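Chapter 6
Looking After a Two-Arm Cell

By the end of this chapter you should be able to
- carry out a start-of-shift check on a bench cell
- trace a cable from gripper to base and judge its slack
- re-zero a parallel-jaw gripper and write it up properly

Chapter 5 left our cell bolted together and powered. Now comes the part I like best! A cell that has just been built is a stranger, and you get to know it by wiping it down, listening to it and putting a hex key on every fastener it owns. Mererid Parry, who taught me the trade, kept one Harb bench cell going for 900 shifts with little more than a torch, a rag and a very tidy logbook.

Most of the trouble you'll meet is small. A screw backs out of a bracket, a conduit rubs at the wrist, a finger pad glazes over and lets cloth slip. In Parry's log there are 141 entries, and 136 of them were fixed without taking an arm off its mount. The other five are the subject of Section 6.4, and they are wonderful stories.

Fabric work is a terrific teacher here. Clothing sheds lint, snags on anything proud of the surface and never sits the same way twice, so a gripper that is even slightly out of line will show it early.

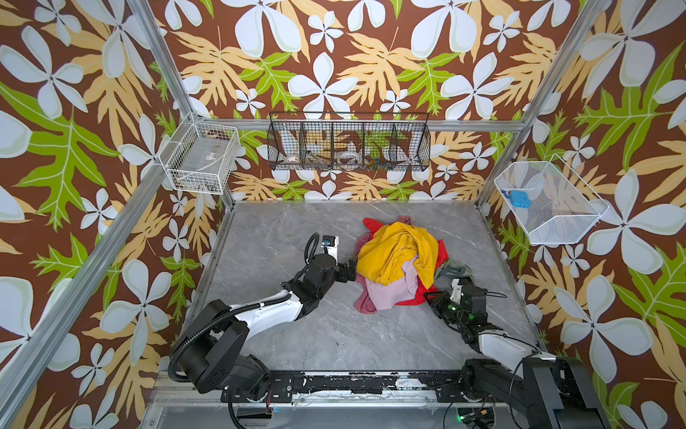
Department of Mechatronics, Evitetti Polytechnic
Both arms share one long black rail, and its scuffs and scratches are the sort of wear you should learn to read. Note them in your log on day one, so that a fresh mark stands out later. Then follow the corrugated conduit on the left arm from base to wrist. It needs enough slack to arch freely at full reach, but a loop that can drop into the work is too long. With the power isolated, move the arm through its travel by hand and watch the conduit the whole way.

Before you read on, get your own logbook (any colour, but bound, please) and head the first page with the cell's name and the date. Section 6.1 begins with the rail screws.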